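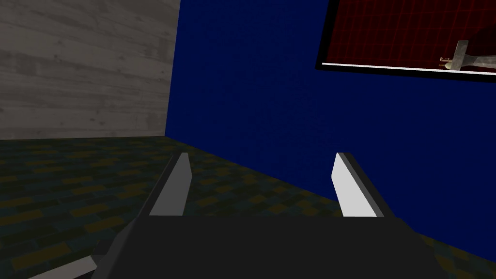
Tomato and pepper seedlings flopping over after I moved them outside, what now?

Asked by Carter Charbonneau, 2023-06-22
Tags: hardening off, seedlings, wind, peppers
253 views

Hi all, quick one because I have to leave for work. Started tomatoes and peppers in the basement back in April, way too late I know, we had a plumbing thing. They looked great under the light. Thick green leaves, no bugs. Put all of them out on the back steps a few days ago, full sun, pretty windy. Now half the tomatoes are lying on their sides and the peppers have pale papery patches on the top leaves. Bottom leaves look fine.

Stuff I've checked:
soil is damp an inch down
no bugs under the leaves that I can find
stems are not mushy or brown at the dirt line
nights have been in the 50s

Pots are the 4 inch square kind. Mix is the Borkisine seed blend, no fertilizer so far except one weak dose of fish stuff.

Do I bring them back in? Or plant them and hope? Bed is ready to go. I've got 12 tomatoes and 8 peppers and would hate to buy new ones at this point in the season.

3 answers

Answer 1 (accepted)

Sunburn and wind, both. Basement leaves have never had real sun on them so they bleach out when they get it all at once. The papery spots won't turn green again but the new leaves will be ok.

What I would do:

Move them to shade today. North side of the house, under a bush, wherever. Out of the wind too. Not back under the light unless you get a cold night, you'd just be starting over.

Water them well once, from the bottom if you have a tray. Then leave alone till the top of the soil is dry.

Tomorrow or the day after, one hour of early morning sun. Add an hour or so each day. Skip a day if it's really windy. A week to ten days and they can stay out.

Don't cut off the burned leaves yet. Ugly but the green parts still feed the plant. Take them off once there are a couple sets of new ones.

Don't fertilize now. Wait til you see new growth.

The floppy tomatoes: when you do plant, bury them deep. Strip the lower leaves and put the stem in right up to the top cluster, or lay it sideways in a trench if the bed is shallow. They root all along the stem. Peppers I plant at the same depth they were in the pot, maybe a half inch lower.

Plant in the evening or on a cloudy day. Stick a stake in at the same time so you don't stab the roots later.

It's late but not hopeless. If your first frost is in October you'll get tomatoes, esp. if they're cherry types. Big bell peppers might be stuck at green. What varieties are they?

Thomas Fabbri

Comments on this answer:

Carter Charbonneau: Thank you!! Moved them by the garage. Tomatoes are Drarkska (a small red one, neighbor saves the seed) and something with no label. Peppers are jalapeno and a long sweet one.

Thomas Fabbri: Jalapenos will be fine. Small tomato also good. Pinch off any flowers on the peppers for the first couple weeks after planting, hurts but they fill out better.

Answer 2

just plant them. mine always look dead for a week and then they dont. lost maybe one or two ever

Answer 3

Agree with the first answer mostly. Would add a fan for next year. Little clip-on one, low, a few hours a day once they have true leaves. Stems come out way stiffer. Brushing your hand over the tops does the same thing if you remember to, I never do.

Also if you can't babysit them in and out every day, get some shade cloth or an old bedsheet and prop it up over the bed on stakes. Leave it up a week, then take it off evenings first. I'm over in Ultbridge where it blows all the time and I put 20 plants out that way this spring with a sheet clipped on the west side. Few crispy edges, nothing worse.

One more thing, those 4 inch pots dry out FAST outdoors compared to a basement. Check at noon, not only in the morning. If a pot feels light when you pick it up it needs water, doesnt matter what the top looks like.

Comments on this answer:

Carter Charbonneau: got an old fitted sheet, will try that tonight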